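Home | Lists | Archive | Search | Log in
Filed under: Kitchen & Household > Storage and Drying
Thread: two-tier racks, worth it or not?

I've read the whole thread now and I'm still not sold. Quoting the bit that got me going:

> We switched to a two-tier steel rack in November and I will
> never go back. It takes up the same room as the old flat one
> and holds twice the dishes. The Brusis people say theirs takes
> 50 plates and I believe it. Big plates, small plates, bowls,
> it all goes in. If you are short on counter space just buy
> one and stop worrying. The Skamura is the same thing for
> less money.

Twice the dishes? Of which size? Every maker I've looked at counts plates the way airlines count legroom. The 50 has to be for some thin little saucer stood up in every slot on both levels, and I don't own 50 plates, let alone 50 thin ones. "Takes up the same room" is also only true if you measure the feet and forget the curved tubing, the upper basket and whatever bracket they hang off the side.

I've been going back and forth over this with our own tubular steel rack and the mixed plates we eat off every day. None of them match, and that's my whole problem with the advice on this list. It assumes you bought one boxed set.

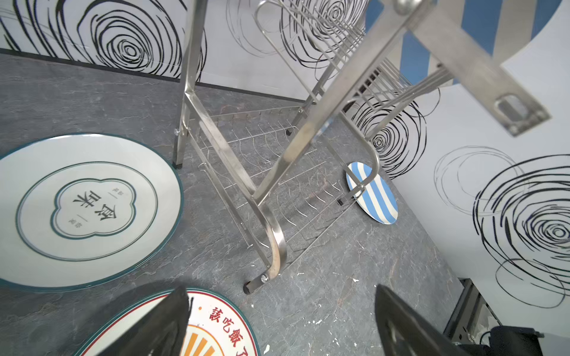
Large plates are where I expect trouble. The Mowat page says the lower grid is "universal", a word I distrust on sight. A wire slot is a fixed width and a plate rim isn't. A flat dinner plate with a shallow lip will stand up in nearly anything. One with a deep well leans, and once it leans it steals the slot next door. Then you skip a slot on purpose, and there goes half of your famous capacity.

The upper tier bothers me more. Whatever you put up there drips on whatever is below. The earlier poster says that doesn't matter because it's all clean. Fine, but it isn't dry, and drying is the only job the thing has. I load the top with cups and small plates, late, after dinner, and at 7 in the morning the bottom row still needs a towel. I could have used the towel at night and skipped the rack.

As for the Skamura being "the same thing for less money", is it? Same steel? Same feet? I'd want to know how the feet are fixed on before I said so. A friend's Tratden lost 2 of its rubber feet in the first year and scratched the counter, and the replacement feet cost more to ship than to buy. The company has 4,000 glowing reviews up on its page. I read through 700 of them one wet weekend (I know) and hardly any mentioned owning the rack longer than a month.

So before anybody else runs out and buys one, I'd suggest doing this first. It takes ten minutes and a clear patch of counter or floor.

1. Get out the plates you use in a normal week, and leave the good ones in the cabinet.

2. Lay them flat, biggest to smallest, and see how many sizes you're dealing with. Mine was more than I'd have guessed.

3. Stand the biggest one in the rack, or in a friend's rack if you haven't bought yet. Check whether it clears the upper basket when you lift it out. Tilting it out sideways doesn't count, you'll get sick of that in a week.

4. Now try the small ones. Some of the side plates people buy for the pattern – the ones with stripes or a bit of writing in the middle – are small enough to tip between the prongs.
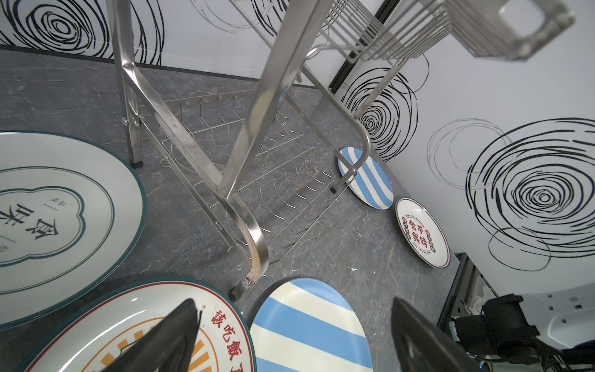

5. Load it all with the big ones at one end and leave the gaps you really need. Count what fits. That's your number, and you can cross out the one on the box.

6. Push the loaded rack with one finger. If it walks, look at the feet before you blame the counter.

If somebody here does that with a Brusis and gets anywhere near 50, I'll take back what I said about it. Please say which plates, though, and measure across the rim. "Normal size" is no use to anyone.

I'd also like to hear from whoever posted about the drip tray a while back. Does the water really run to the spout, or does it sit in the far corner like it does in every other one? Mine sits.

For now I'm keeping what I have, with the upper tier half empty and a towel on the hook – same as before I started reading this list.

Previous in thread | Next in thread | Reply to list
Archive page last updated: November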